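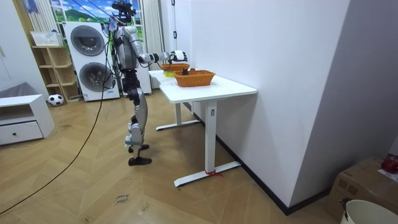

Table on herringbone floor – how to stop the feet marking it?

Golnar Ghasemi
Moving a white table into the utility end of our flat, long side to the wall. It has T-shaped metal legs with wide flat feet. Floor is light wood herringbone, oiled 4 months ago, and I've already got one scratch from dragging it. Felt pads? Rubber? Want to use it for sorting small bits into woven baskets so it does get leant on alot. Stacked washer and dryer in the same room if that matters.

Leonardo Marino
Felt, the thick sort, 35 mm rounds. One at each end of every foot, plus one in the middle. Wipe the metal first or they drop off. Not rubber on oiled wood – left grey rings on mine. Change them every 12 months or so, they pick up grit and then they're the thing doing the scratching.

Noemi Bassi
just put a rug under it

Gaetano Sala
Agree on felt. For the scratch, bit of the same oil on a cloth, along the grain, and mind the blocks change direction. Leave it overnight. And lift the table next time, get someone on teh other end. If it walks when the washer spins check the washer's level frist.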